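October, early

Boiler ran 40 minutes before the hall radiator took any heat. Pressure at the gauge was low again, so I topped up and bled the two upstairs. The Chisholm valve on the landing still sticks at the closed end. Exercised it by hand 6 times and it freed — it will stick again by spring. 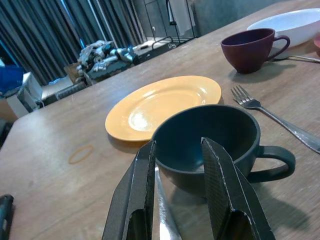 System water is the real question. I drew a sample from the drain cock and let it stand for 30 minutes to see what settled. A dark mug with a matte surface and a shadowed interior is no use for judging sediment, so the sample went into a clear jar. Fine black silt at the bottom, which points to magnetite and a tired inhibitor dose.

Compared the two flushing methods in the Stevano booklet. The powered flush is quicker but hard on old joints, and mine are old.

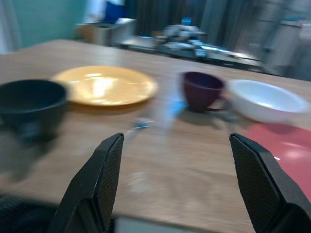

Treasa Scanlon wrote back that she would skip the flush altogether, fit a magnetic filter on the return and clean it monthly until the silt drops off. Her Flemby filter went in without draining the whole loop. I am inclined to agree, though the return pipe leaves little room beside the pump.

Measured the gap twice. It will go in if the bracket is turned.

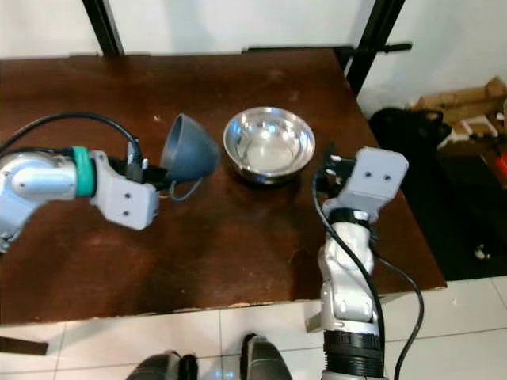

Still to do

Order filter and inhibitor. Lag the pipe behind the bath. Replace the landing valve while the loop is down.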